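# Lasst die Leute mit Greifern Süßigkeiten sortieren!

Ein Plädoyer für Lerndaten, die an ganz gewöhnlichen Tischen entstehen

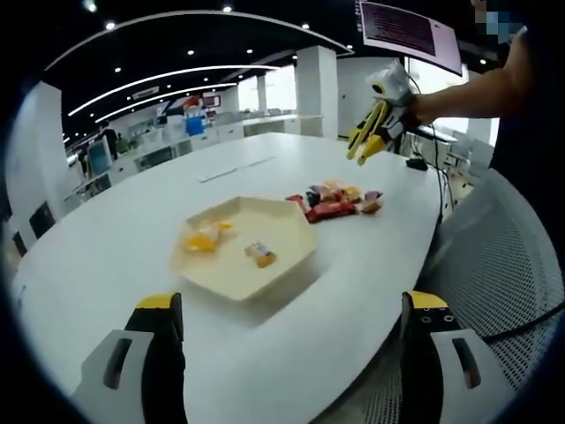
*Zwei Handgreifer, eine sechseckige Schale und ein Haufen verpackter Snacks auf dem Besprechungstisch.*

Seit August streite ich mich mit Kollegen darüber, womit man einem Roboter das Greifen beibringt, und ich gebe zu, dass ich dabei nicht immer ruhig bleibe. Die einen wollen mehr Simulation. Die anderen wollen mehr Roboter, am besten eine ganze Halle voll, alle gleich montiert, alle gleich beleuchtet. Ich will mehr Besprechungstische. Mehr Riegel, mehr Bonbons, mehr Menschen, die mit einem Handgreifer davor stehen und eine Schale füllen – und ich halte das für die schönste Entwicklung, die unser Fach seit Langem erlebt hat.

Der Handgreifer ist ja ein herrlich schlichtes Ding. Zwei Finger, eine Kamera, eine Hand, die das Ganze führt. Wer ihn hält, bringt alles mit, was wir einer Maschine mühsam beibringen wollen: das kleine Zögern vor einer knittrigen Folie, den leichten Schwenk, wenn ein Riegel quer liegt, das Nachfassen. Nichts davon hat jemand programmiert. Es steckt im Handgelenk, und mit dem Greifer wandert es in die Aufnahme. Mir wird immer noch warm ums Herz, wenn ich so eine Aufzeichnung ansehe und merke, wie viel Können in einer so kleinen Bewegung liegt!

Graciela Zúñiga hat mir einmal vorgehalten, Süßigkeiten seien eine Spielerei. Ein Kunde wolle Ersatzteile sortieren, keine Bonbons. Ich verstehe den Einwand, aber er geht am Gegenstand vorbei. Eine Snackverpackung glänzt, gibt nach, raschelt, verrutscht und verdeckt ihre Nachbarin. Der lange Riegel will anders gefasst werden als das kleine Bonbon, und im Haufen liegt nichts so, wie man es gern hätte. Wer das beherrscht, hat für Schrauben in Tütchen schon eine Menge gelernt. Umgekehrt wäre ich mir da nicht so sicher.

Bei Gundberg, wo ich die Aufnahmen eine Zeit lang betreut habe, fingen wir mit dem sauberen Verfahren an. Schwarzer Tisch, feste Lampen, Klebepunkte für jedes Objekt. Wir kamen auf 500 Durchgänge, und das Modell lernte vor allem die Klebepunkte. Sobald jemand die Schale eine Handbreit verschob, griff es ins Leere. Das Projekt Carrasco, bei dem wir danach einfach in die Büros gezogen sind, war von Anfang an lebendiger. Tageslicht von der Seite, Bildschirme an der Wand, Kollegen, die hinten durchs Bild laufen, Kabel, Stuhllehnen. Alles, was man im Labor weggeräumt hätte, durfte bleiben. Wir haben über 1,000 Durchgänge gesammelt (so steht die Zahl im Protokoll, mit englischem Komma, und ich lasse sie jetzt so), und ich würde keinen davon gegen die Klebepunkte zurücktauschen.

Natürlich gibt es Schlamperei, und ich will sie nicht schönreden. Wenn die Person beim Greifen schon ans nächste Stück denkt, sieht man das der Bahn an. Wenn vier Leute nacheinander denselben Tisch bespielen und alle die Schale an derselben Stelle lassen, hat man am Ende weniger Vielfalt, als die Zahl der Dateien vermuten lässt. Gintarė Vasiliauskas hat dafür bei uns eine Regel eingeführt, die ich bis heute empfehle: Nach jedem Durchgang wird der Haufen neu geschüttet, und zwar von jemand anderem als der Person, die gleich greift. Man legt sich die Dinge sonst unbewusst zurecht – der Riegel landet parallel zur Tischkante, die Bonbons hübsch mit Abstand, und schon übt man eine Aufgabe, die es draußen gar nicht gibt.

Überhaupt die misslungenen Griffe! Im Drumuvton-Datensatz hatte man sie anfangs alle gelöscht, und ich habe mich darüber furchtbar aufgeregt. Ein Bonbon, das aus den Fingern springt und beim zweiten Versuch doch in der Schale landet, ist Gold wert. Das Modell sieht, wie man sich aus einer dummen Lage befreit, und solche Lagen wird es reichlich erleben. Inzwischen bleiben die Korrekturen drin, mit einem eigenen Vermerk, und nur die Abbrüche kommen in einen getrennten Ordner.

Was mich am meisten freut, ist aber, wer da auf einmal mitmacht. Für die Fernsteuerung eines Roboterarms braucht man Übung und starke Nerven. Einen Handgreifer nimmt man in die Hand, probiert ein bisschen herum, und bald läuft es. Bei Starnedine haben Leute aus der Buchhaltung mitgesammelt, mit einem Ehrgeiz, den ich im Labor selten erlebt habe, und ihre Bewegungen sind anders als unsere: langsamer im Anflug, entschlossener beim Schließen. Ein System, das nur von Robotikern lernt, greift eben wie ein Robotiker.

Mein Wunsch an alle, die gerade ein Budget für so etwas planen: Kauft 2 Greifer mehr und einen Messtisch weniger. Geht in die Büros, in die Teeküchen, an die Werkbänke. Schreibt auf, wer gegriffen hat und wie das Licht war. Und besorgt Nachschub an Riegeln, denn der Haufen schrumpft erfahrungsgemäß auch zwischen den Aufnahmen.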